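Anyone running the Skusach bin picking kit?
Started by gearmonkey_dan, Fri 2 October

gearmonkey_dan
We've got an older KUKA sitting mostly idle and the boss wants a quote on the Skusach picking package. It's gripper, finger set, software and one day of remote setup. Anybody here actually bought it? The sales guy is friendly but he answers every question with a brochure.

millrat77
Bought it in June. Gripper is good, no complaints there. Software is okay once you stop fighting the menus. The remote setup day was mostly me holding a phone up to the pendant while a guy told me to scroll down. Budget for doing it yourself.

toolcrib_lou
Skip it. Jerari sells a finger set that does the same job for less money and you can write your own pick routine in a weekend. I'll die on this hill.

millrat77
Lou, you can write it in a weekend. Most shops can't. And the Jerari fingers are a fatter profile, so good luck getting them down next to a wall.

toolcrib_lou
So grind them down. We did.

pnw_cellbuilder
I've been trying the Skusach kit on loan for 14 days now, so maybe I can help. Short version is that I like it more than I expected to and the price still bugs me. My test is plain bars in a metal bin, because that's what our customer Tismont wants moved and I didn't feel like playing with sample cubes. Out of 200 tries it missed nearly 30 - almost all of them bars laying up against the wall or touching each other end to end. Out in the open floor it hardly ever drops one.

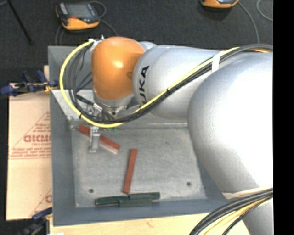
Two things I'd tell Dan to ask about. First is cable dress. The kit comes with 3 ties and a strap, and that's nowhere near enough if your wrist turns a lot, so plan on buying your own. Second is the bin. Clamp it down! I let mine float the first morning and every bump threw the taught positions off.

gearmonkey_dan
This is super helpful, thank you. Did you pay extra for the narrow fingers?

pnw_cellbuilder
Yep, $301 for the pair on the loan quote. Jacobs (the reseller we go through) said they'd knock it off if we buy the whole package. Get that in writing.

toolcrib_lou
$301 for two pieces of metal. I rest my case.

millrat77
You spent longer than that grinding yours, Lou.

toolcrib_lou
My grinding is free lol

gearmonkey_dan
Okay, I'm going to ask Jacobs for a loaner too and run our own parts through it before anybody signs. Will post numbers when I have them.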